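Lalside Hill Rally

The Lalside Hill Rally is a cross-country motor rally for four-wheel-drive vehicles, held each November on forest tracks, moorland and disused quarry land between Lalside and Urnell. It is run over two days to a single set of results, with a short night section on the first evening. The rally is open to purpose-built buggies, modified production vehicles and a small class for near-standard vehicles.

Route

The full route measures 334 km, of which 171 km is timed. The remainder consists of road sections, driven at legal speeds under a time schedule, which link the stages to the service area at Wenside. Crews who arrive early or late at a time control are given penalties, added to their stage times at the end of each day.

Most of the stages use forestry roads with a loose stone surface. The two Urnell stages leave the forest and cross open moor, where the line is marked by arrows and numbered posts and the crew is free to choose its own path between them. Missing a post carries a fixed penalty. The quarry stage at Wenside is run three times, twice by day and once in the dark, and in the opposite direction on its last use.

Format

Starting order on the first day is set by a short prologue. Vehicles leave the prologue at one-minute intervals, and the same gap is used for the forest stages. On the moor it is widened to two minutes on account of dust or standing water. Order on the second day follows the overnight classification, with the fastest ten crews reversed.

Crews carry a road book issued at signing-on. Reconnaissance is not allowed, and pace notes prepared for other events on the same land may not be carried. Each vehicle is fitted with a tracking unit, which records its speed in the controlled zones near farm buildings and at river crossings.

Service is allowed only at Wenside. There are three halts of 30 minutes and one of 45, the longer falling before the night section. Refuelling takes place in a separate compound with the engine off and the crew out of the vehicle.

Classes

Class A is for prototypes and space-frame buggies, Class B for modified production vehicles, and Class C for production vehicles with safety equipment and limited suspension changes. Entries are capped at 72 across all classes. Diesel engines are accepted in every class without a capacity factor. The Tambunan Trophy is awarded to the best-placed Class C crew in which neither member has finished the rally before.

Retirement and restart

A crew that stops on the first day may restart on the second, provided that the vehicle is returned to the overnight park by the published time and passes a fresh inspection. It receives the slowest time in its class for each stage missed, plus a further penalty – ten minutes for a forest stage, fifteen for a moorland one. Restarting crews are classified but cannot win a class award. Damage to the roll cage rules out a restart.

Spectators

Public access is limited to marked areas at the quarry and at two forest junctions. The highest recorded attendance is 3262 over the two days. The Urnell stages are closed to spectators, as the moor has only one access track and it is kept free for rescue vehicles. 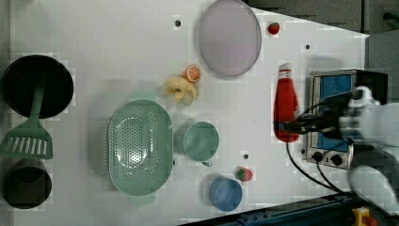
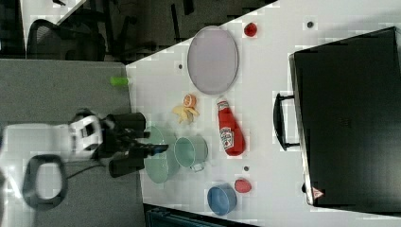
Reader's comment: The section on restarts needs a small correction. The fifteen-minute penalty used to apply to the night run at the quarry as well, and I think it still does. We lost a clutch on the last Wenside stage and were given fifteen, then dropped behind two crews we had been ahead of all day. It might also be worth adding that the fresh inspection is done before breakfast, so there is very little time for repairs.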